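Small towns should own their internet lines

By Phyllis Bramwell
August 3, 2025

The water main under Kamunley's high street belongs to the town. So do the sidewalks, the storm drains and the lamps. The line that carries the internet to the same houses belongs to a company two states away, and when it fails, as it did for most of a week in March, there is no office in town where a person can go and ask when it will be fixed.

I think the town should build its own line and own it for good. The council has talked about this for years and keeps putting it off. I would like it to stop.

The case against is mostly about money. Trevor Lockwood, who sat on the council for two terms, puts it fairly. He says a town our size has one road crew and an aging sewer plant, and every dollar spent on cable is a dollar that does not go to either. He also says that private companies will get here in time, and that we would look foolish having paid for something that was coming anyway.

I take the first point seriously. The second I have been hearing since my youngest was in grade school, and she now has a mortgage. The companies come when there are enough houses per mile to pay them back quickly. We do not have those houses and are not going to get them. Out past the quarry road there are families who pay $105 a month for a connection that cannot hold a video call. They do their banking in the library parking lot.

Skestness is the comparison people bring up, and they should. It is a little smaller than we are and no richer. It borrowed the money, hung its own fiber on its own poles, and charges $50 a month for service. The first winter was rough. Bills went out late and the help line was one man with a cell phone. But the service was there, and it still is, and the loan is being paid from the bills and not from property taxes. When I visited, Neville Dunmore walked me from the town garage up to the old pump house where the main equipment sits. He was more worried about the roof than about anything under it.

Skestness did not get everything right. It signed up customers on the north side before the poles there had been checked, and 169 households waited through a whole summer for a line they had been promised by spring. That cost the town a lot of good will. I would want Kamunley to check the poles first and make promises afterward.

There is also the question of who would run it. People picture a whole new department, with a building and a row of offices. A network for a town like ours needs a manager, a couple of line workers and somebody who answers the phone. We already read water meters and send out bills. Those bills could have a second line on them.

Much of the worry I hear comes from the idea that this is mysterious equipment, fit only for large firms. Some of it is complicated, and I would not want to splice fiber myself. But a good part of a network is ordinary hardware that a trained person can install, label and replace, the way the water department replaces pumps.

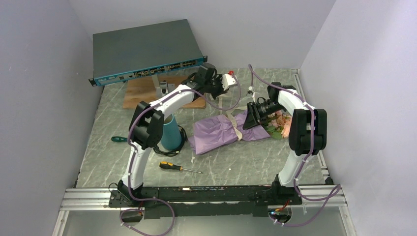

Repairs are where local ownership would matter most. When the company's equipment failed in March, the job went into a queue with every other job in the region, and we were not near the front. A town can keep spares on a shelf. A network switch of the rack-mount kind is a flat case with a long row of small ports along its front and a slotted black ear at each end for fastening it in place, and a person can take in the whole outside of it at a glance. Keeping one in the town garage would be a dull expense, like keeping road salt.

The vote I am asking for is a modest one. The council should pay for a proper survey of the poles and the routes, and it should publish the result, including the parts that look bad. If the survey says the cost per house is beyond us, I will say so in this column and drop the matter. Bastien Sabatier has offered to open the grange hall for a public meeting before any vote, and I think the council should accept.

What I do not want is another year of waiting for a letter from the company. The last one thanked us for our patience and offered a credit of up to $20 to customers who filled out a form. The form was online.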